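二〇二〇年五月

早上被楼上的电钻吵醒，醒了就睡不着，索性起来揉面。第七天了吧，那罐酸酵种还是老样子，冒几个泡，又塌下去，闻起来像旧袜子泡在苹果醋里。网上的人都说“给它时间”。我给了。我给它的时间比给我母亲打电话的时间还多。

面没揉成，粘了一手，洗了半天。坐下来想把这几天的事记一记，主要是睡觉的事，还有那个课。

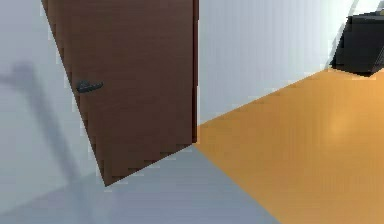
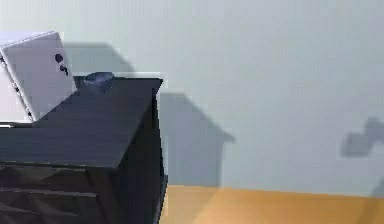 先说课。Mirjam De Bruijn 从二月就开始劝我，说她失眠两年，靠一个叫 Trerkora 的睡眠课程治好了。她说“治好”这两个字的时候口气很重，像说自己戒了烟。我问她怎么个治法，她说很难讲，要自己去体验。我对“要自己去体验”这种话向来有戒心。卖床垫的这么说，卖温泉票的也这么说，以前单位里搞团建的那个年轻人也这么说，结果是让我们蒙着眼睛互相递鸡蛋。

可是三月以后我确实睡得不好。十二点躺下，一点半还在听冰箱响；四点多醒一次，醒了就开始想房贷，想父亲的膝盖，想一件十几年前在会上说错的话。白天又困，困得对着屏幕发呆，下午喝了咖啡，晚上更睡不着。这种事没什么稀奇，周围的人一个个都这样，隔着电话都能听见他们在打哈欠。所以我最后还是交了钱，一百六十九欧，六周。写下这个数字的时候手还是有点疼。

第一周的内容是“认识你的睡眠”。一个声音很软的男人讲了四十分钟，中心思想是人需要睡觉。然后让填一张表，表上一共一百零四个问题，我老老实实填完了，其中有一题问我“是否感到夜晚是您的朋友”，可以从一到五打分。我打了二。什么叫夜晚是朋友？夜晚是一段没有太阳的时间。填完以后系统给我一个“睡眠人格”，说我是“守望者”。我很怀疑这里面有没有别的人格，于是晚上问了 Jolien Verschueren，她也报了这个课，她也是守望者。Mirjam 当年也是守望者。我们三个人性格天差地别，Jolien 能在火车上站着睡着，她报课纯粹是因为 Mirjam 说得太起劲，不好意思拒绝。

第二周讲光。这一周我承认有点用处。他说早上要见光，晚上要少看屏幕。这话我奶奶也说过，她没收过钱，不过她说的时候我也没听。我试了，早上起来先去阳台站着，站一刻钟，看对面那家晾衣服。头两天觉得很傻，后来习惯了，觉得不站一下这一天就没开头。是不是因此睡得好了，我说不准。那几天正好天气也转暖，楼上的电钻也停了，父亲那边的复查结果也出来了，没什么大事。这么多事凑在一起，凭什么说是光的功劳？Mirjam 听了很不高兴，说我这个人就是不肯承认有东西对我有效。也许吧。可是我觉得不弄清楚是哪一样有效就到处去劝别人，才是真的不负责任。

第三周开始不对劲了。课里开始提到一种叫 Dernuvex 的胶囊，先是顺口一提，说“有些学员反映”，后来就有了链接，再后来软声音的男人说，研究表明，配合使用效果更佳。哪个研究？谁做的？多少人？吃了多久？跟什么比的？我写信去问，隔天就回了，回得非常客气，感谢我“对科学的热情”，附了一份材料。材料我从头看到尾，十几页，图做得很漂亮，曲线往上走，可是纵轴没有写单位。一条没有单位的曲线往上走，我能从里面得到什么呢？我家酸酵种也往上走过。我再写信去问单位，到今天还没有回音。

我把这件事讲给 Jolien 听，她笑了半天，然后说她已经买了一瓶。我问她感觉怎么样，她说瓶子很好看。我问睡得怎么样，她说她本来就睡得好。这样的人将来也会变成“有些学员反映”里的一个，我敢打赌。

我不是说所有助眠的东西都是骗人。我父亲做手术那年，医生给他开过药，他吃了就睡，药盒上写得清清楚楚，吃多少，什么时候停，什么人不能吃。我怀疑的是那种什么都能治、又什么都不肯说明白的东西。问它是不是药，它说是食品；问它是不是食品，它又说有疗效。你说它没用，它说你吃得不够久。

还有一件事我越想越气，就是那个睡眠手环。Sernent 牌的，去年生日自己买给自己的，一直放着，课上说最好有数据，我就翻出来戴上。第一天早上它告诉我，我昨晚深睡时间不足，睡眠得分六十出头，“有待改善”。可是那天我睡得挺好的，醒来神清气爽，还哼了歌。看完分数我立刻就觉得累了。真的，整个上午都觉得累，坐在那里想，原来我没睡好啊。过了几天有一晚几乎没合眼，躺着一动不动听雨，早上手环给我八十八分，恭喜我“睡得像婴儿”。它大概以为不动就是睡着。那它怎么看待一把椅子呢，椅子应该能得满分。

我把手环摘了，放进抽屉。摘掉的头一晚我还惦记着分数，半夜醒了第一个念头是“这下深睡没了”。这东西戴了不到两个星期，就已经在我脑子里住下了。第二晚好一点。现在几乎不想了。如果有人问我这六周里哪一步对睡眠最有帮助，我会说是摘手环。可是同样的毛病又来了，我也只有我一个人，也没有对照，凭什么我说摘手环有用就是有用？我对自己也得一视同仁。

中午吃了昨天剩的汤。面包是去 Hoekstra 那家店买的，排队排了很久，人和人隔得老远，队伍拐过街角，一直拐到修鞋铺门口。前面的老先生回过头来跟我搭话，说他睡不着的时候就背乘法表，背到十几乘十几就过去了。我问他灵不灵，他想了想，说有时候灵。“有时候灵”，我觉得这是这几个月里我听到的关于睡眠最可信的一句话。他也没有要卖给我什么。

下午给母亲打了电话，算是还早上的债。她问我睡得好不好，我说还行。她说你声音听着不像还行。她又说睡不着就别躺着，起来叠衣服，叠着叠着就困了。我说课上第四周也讲了这个，意思差不多，说是床只用来睡觉，睡不着就离开，困了再回来。母亲问那个课多少钱，我说不贵。

第四周这一条我倒是查了，不是在课里查，是去翻了正经的书。书里写得比课里啰嗦得多，但是它会告诉你哪些人做了有用，哪些人做了没用，做的时候头一个星期可能会更难受。课里没有讲会更难受。难怪 Mirjam 说她第一周哭了一场，以为自己没有慧根。我觉得这个很不应该。人要是事先知道会难受，难受起来就不会怪自己。课里不讲，大概是怕人退款。

我照书上的办法试了五天。规定自己一点以前不上床，六点半必须起。头两天非常难熬，晚上十一点坐在椅子上，头一点一点的，像等末班车。看书看不进去，同一页看了好几遍，只记得一个人下楼。第三天好一些，躺下没多久就没知觉了。第四天又不行。第五天行。五天里面行了两天半吧，算好还是算坏？要是写广告，可以写“半数以上夜晚显著改善”。要是让我来写，我就写：再看看。

Mirjam 傍晚又发消息来，问我第五周听了没有，说第五周特别好，讲“与夜晚和解”。我回说还没听。她说你看你就是拖。其实我听了个开头，软声音的男人让我想象自己是一片湖。我想象了。我当湖的时候一直在想湖底有什么，想到了自行车，然后想到我自己那辆自行车的后胎该换了，然后就起来找发票。我没有跟她讲，讲了她会说我抗拒。在她那里，信了有效是课好，不信没效是我抗拒，怎么都是课赢。这种只赢不输的道理我最不敢信。

不过我也得替她说句公道话。她那两年真的很惨，有一阵子开会的时候眼睛都是直的，饭也不吃，跟谁都发火。现在她好了，脸圆了，会主动约人散步，讲话讲到一半会笑。这是我亲眼看见的。她把功劳全给了课，也许是课，也许是换了工作，也许是跟那个人分了手，也许就是时候到了，该好了。她要一个说法，课给了她一个说法。我没有资格把这个说法从她手里抢走，我只是不想跟着她一起念。我们俩做朋友这么久，大概就是因为在这种事上从来谈不拢，又从来都谈。

写到这里快十点了，按规矩还要熬三个钟头。酸酵种刚才去看了一眼，居然涨到罐口了，泡也大，味道也没有那么冲。我第一反应是高兴，第二反应是想，今天跟昨天做的有什么不同？水一样，面粉一样，勺子一样。厨房可能暖和一点。也可能它早就要涨了，跟我没关系。

明天要做的：给课程那边再写一封信，还是问单位。后胎。父亲的药单寄过来没有，要查信箱。还有问一下 Jolien 那瓶胶囊的背面到底写了些什么，让她念给我听，一个字一个字念。

烤箱先不预热了，面等明早再说。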